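# linach-segment 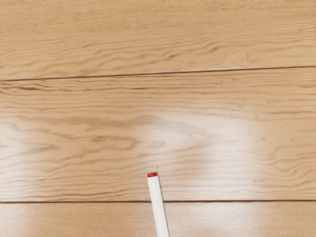
Linach-segment is a small Python package which finds thin objects on a table plane and gives their main axis to the grasp planner. It works on simulated colour images only, without depth. Wood surfaces are the difficult case for us: the seams between planks are long, dark and narrow, and the first version of the detector returned them as pens. Glare is the second problem – the bright patch on the middle plank washes out the grain, and a white barrel close to it has little contrast. The red cap of the marker is much easier, so the axis search now begins from saturated pixels and grows into the barrel.

## Installation

 pip install -r requirements.txt
 python setup.py develop

You need Python 3.5 or newer. The renderer (Rikoslow) is installed separately, please see its own manual.

## Usage

 python -m linach.segment --input renders/ --out masks/

For every image the tool writes one mask and one JSON file with the axis angle in degrees. If no object is found, the JSON has an empty list.

## Settings

- `seam_angle`: lines closer than 15 degrees to horizontal are tested as seams before anything else. A seam may be a little diagonal, so do not set this to zero.
- `min_saturation`: default 55 (scale 0–255).
- `min_length`: default 83 pixels. Objects which leave the image are kept, but their field `complete` is false.
- `glare_mask`: on by default. Turn it off for matt tables.

## Known problems

- A marker lying parallel to a seam can be lost. Please use a larger `min_length` only with care.
- Objects without any strong colour use the old edge method – it is slower and less exact.
- The planner from Bastitz expects radians. The conversion is in `linach/export.py`, line 18.

## Contact

Tùng Mạch. Please attach the render and the settings file when you report an error.

Last change: 02/08/2018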